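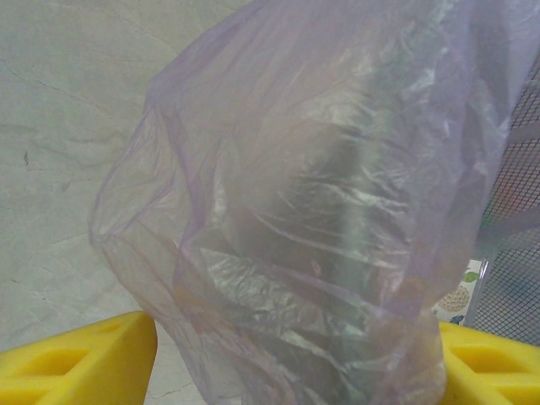

Laboratório > Garras > Listas de verificação

Inspeção da garra de dois dedos — comparação Conden / Skurcombe, setembro de 2024

1. Parada de emergência: OK. Testei 2 vezes, cortou na hora.

2. Parafusos dos dedos amarelos: OK, mas reapertei o da direita. Já tinha me incomodado em fevereiro e eu, claro, esqueci de anotar!

3. Câmera do punho: OK. Os dois dedos aparecem embaixo na imagem, do jeito que eu gosto. Limpei a lente mesmo assim.

4. Saco plástico fino: COM RESSALVA. Plástico translúcido e brilhante é um tormento para a câmera (o reflexo muda a cada dobra), e com coisa dentro fica pior ainda. Velocidade reduzida nesse teste, por favor.

5. Ciclos: 245 nesta garra. A revisão é só aos 3.000, então estamos tranquilos.

6. Cabo do controlador Lestside: PENDENTE. Está roçando na junta — a Vira Bondarchuk ficou de trazer uma presilha nova.

7. Área em volta do braço livre antes de ligar: OK.

Liberada para uso, menos com carga pesada. Karla Medrano, quando você montar a Skurcombe, usa esta mesma lista e me manda os comentários, tá?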